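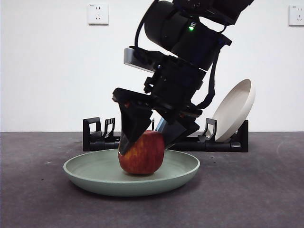

로봇 실습 장비 도입 계획 4주차 강의노트: 견적서에 안 나오는 돈

지난주에 팔 본체 고르는 얘기를 하다가 시간이 다 갔죠. 오늘은 그 뒤를 이어서 예산표를 실제로 채워 봅니다. 과제 양식은 강의 게시판에 올려 뒀으니까 옆에 띄워 놓고 읽으세요. 가정하는 작업은 학기 내내 똑같습니다. 접시 위의 사과를 집고, 접시는 식기 건조대에 꽂는 탁상 작업이에요.

1. 예산표는 작업에서 출발합니다

제가 처음 장비 신청서를 썼을 때는 카탈로그부터 펼쳤어요. 가반하중 큰 거, 리치 긴 거, 이렇게 골라 놓고 나중에 작업을 끼워 맞췄습니다. 결과가 어땠냐면, 팔은 훌륭한데 그리퍼 살 돈이 없어서 한 학기를 놀렸어요(진짜로요!). 그러니 여러분은 물건 목록부터 쓰세요. 무엇을 집는지, 그게 단단한지, 얼마나 무거운지, 어느 방향에서 접근해야 하는지. 사과 하나와 납작한 접시 하나만 놓고도 요구사항이 꽤 갈립니다. 사과는 둥글어서 양옆에서 잡으면 되는데, 접시는 테두리를 얇게 물어야 하고 세워서 꽂을 때 손목이 많이 돌아가요. 두 손가락 그리퍼 하나로 둘 다 하겠다면 손가락 모양과 벌어지는 폭을 견적 요청 전에 정해 둬야 합니다.

2. 항목 나누기

저는 표를 이렇게 나눕니다.

본체: 팔, 제어기, 비상정지 버튼, 기본 소프트웨어 라이선스
손끝: 그리퍼, 교체용 손가락, 안쪽에 붙이는 패드
눈: 손목 카메라, 고정 카메라, 브래킷, 조명
자리: 테이블, 고정 플레이트, 콘센트와 멀티탭, 케이블 정리 부품
소모품: 접시, 건조대, 모형 과일, 예비 케이블
사람: 설치비, 교육비, 조교 시간

"자리" 항목을 0원으로 써 내는 조가 해마다 나옵니다. 테이블이 흔들리면 카메라 보정을 다시 해야 하고, 보정을 다시 하면 조교 시간이 나가요. 벽 콘센트 위치도 꼭 확인하세요. 제어기와 컴퓨터와 조명을 다 꽂으려면 금방 모자랍니다.

3. 연습용 견적 비교

이번 연습에는 업체 세 곳의 견적을 씁니다. 금액 단위 대신 점수로 바꿔 놓았는데, 총예산이 100이에요.

Brorkmont는 팔과 그리퍼를 묶어서 팝니다. 편하긴 한데 손가락만 따로 주문할 수가 없어요. 손가락이 닳으면 그리퍼를 통째로 교체해야 하니까 유지비 칸에 꼭 적으세요.

Calthorpe는 본체 값이 40입니다. 싸 보이죠? 그런데 손목 카메라 브래킷과 케이블이 별매이고 설치비도 따로 붙어요. 견적서 맨 뒷장의 작은 글씨까지 읽고 합산해 보세요.

Trindade는 본체가 비싼 대신 설치와 교육이 들어 있습니다. 조교가 새로 온 연구실이라면 저는 이쪽도 진지하게 볼 것 같아요.

4. 케이블 얘기 조금만

제가 이 얘기만 나오면 길어지는데, 짧게 할게요. 손목에 카메라를 달면 선이 팔을 따라 내려오고, 그리퍼 선도 따로 있습니다. 손목이 돌 때마다 이 선들이 같이 움직여요. 여유를 너무 적게 주면 당겨지고 너무 많이 주면 접시에 걸립니다. 그래서 예비 케이블은 종류별로 2개씩 잡으세요. 납기가 긴 전용 커넥터라면 처음 발주할 때 같이 넣는 게 마음 편합니다.

5. 일정과 발주 순서

그리퍼와 팔을 다른 업체에서 사면 플랜지 규격, 전원, 통신 방식을 양쪽에 서면으로 확인받으세요. 전화로 "될 거예요"는 확인이 아닙니다. 발주는 납기가 긴 것부터 넣고, 접시나 건조대 같은 건 마지막에 사도 됩니다. 단, 접시는 같은 모델을 여유 있게 사 두세요. 나중에 한 장 깨졌다고 비슷한 걸로 바꾸면 테두리 두께가 달라서 파지 설정을 또 만져야 하거든요. 7월에 검수를 끝내고 싶은 조는 검수일부터 거꾸로 날짜를 채워 보면 훨씬 쉬워요.

검수 기준도 미리 씁니다. "잘 집힌다"로는 잔금 지급 여부를 판단할 수 없어요. 어떤 물건을, 어느 위치에서, 몇 번 시도해서 몇 번 성공해야 통과인지 계약 전에 합의하세요.

과제

조별로 예산표 한 장, 발주 순서표 한 장을 냅니다. 분량은 합쳐서 2쪽이고 표 글씨를 줄여서 욱여넣지 마세요, 제 눈이 힘듭니다. 소프트웨어 비용은 Ekero 실습 키트를 쓴다고 가정하고 라이선스 갱신 칸만 비워 두면 됩니다. 그 칸은 다음 시간에 유지보수 계약서를 같이 읽으면서 채울 거예요.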